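Forums > Manipulation > Learned policies > Stacking and nesting

Reading time: 3 min

Is an action-chunking policy really going to learn paper cup nesting, or should I just write the controller?

We're a small group in Londer and we've been handed a cup job: take a paper cup, turn it over, seat it on the top of a stack. My colleague is set on collecting demos with hand-held grippers and training a policy end to end. He's been reading the Perken write-up, which claims their chunked policy "generalises to unseen stack heights". I've read it twice and can't find a table of stack heights anywhere in it.

My instinct is a fitted cylinder for the stack, a rim detector on the wrist view, and a guarded descent. Boring, but I can debug it at 2 in the morning. We have 21 usable demos so far and the loss curve looks lovely, which tells me nothing. Has anyone had a learned policy do this on hardware, more than once, with the camera running the whole time?

Answer 1 (accepted)

I'd be suspicious of that write-up too. I ran something close to this on the Nakis stack last winter and came away with mixed feelings.

Your classical plan has a hole in it. The rim detector is fine while the cup is upright and still. When it's on its side in a gripper, the rim is a long curve that's half behind a finger, and the ridged walls on these cups give an edge detector plenty of false lines to chase. I spent weeks on mine and it still lost the rim whenever the wrist moved quickly. Paper also gives when you squeeze it, so the rim ellipse you fitted before grasping isn't the one you've got after.

The learned policy copes with that part better than I'd like to admit. What it did badly was height. All my demos had stacks in a narrow band, and when I put up a taller one it drove the cup straight into the side of the column. Chunk length made it worse. At 30 steps per chunk it was committed to the wrong height before it looked again. Shorter chunks helped with the height and brought back some jitter at the grasp.

What I'd do in your place:

1. Keep the policy for the grasp and the turn only. End that segment on gripper width plus cup orientation, and don't let the network decide when it's finished.

2. Check that your wrist and head streams line up before training on anything. Scrub to the turn in a few demos and look at the cup in both. A wrist view and a head view of the turn, from one session but not necessarily the same moment:
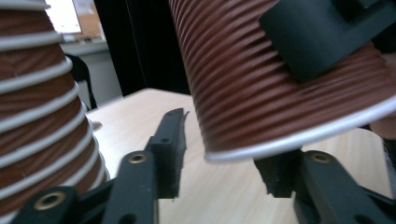
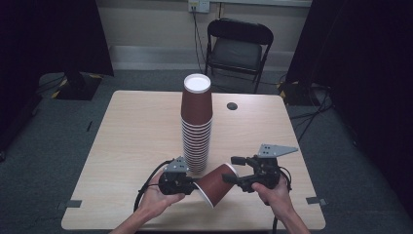
3. Get the stack height from the head view and pass it to the descent as a plain number. The top of the column is an easy target if the top cup is upside down, with that white base facing up. Then use your guarded descent, which was the good half of your plan.

4. Hold out whole stack heights when you evaluate, not random demos. Random splits are how people end up with lovely loss curves.

On timing, ours were out by enough to matter and the training script never complained. It averages over the mess and you get a policy that closes its fingers a touch late. Don't trust the logger's own sync report either, it's only comparing its timestamps with themselves.

Vasilică Coman

Answer 2

Just get more data. We had 3,688 episodes on the Montes project and it worked great, no state machine needed. 21 is nothing.

Reply from the asker: Worked great at what success rate, and on how many stack heights? I can't find any Montes results.

Reply: don't have the numbers handy, it was pretty robust though

Answer 3

Partly agree with the first answer, but I'd go easy on passing stack height as a single number. If the column leans, the number is right and the cup still lands on the lip. Fit the axis as well. A few lines if you've already got the cylinder fit, and you can log the residual and refuse to place when it's bad.

Also check whether your demo poses are relative to the gripper or to the table. With hand-held tools some pipelines quietly switch between the two at export. We had a full set in the wrong frame and the offline metrics were perfectly happy with it. Replay one trajectory open loop, no cup, well above the table, and watch the direction it turns.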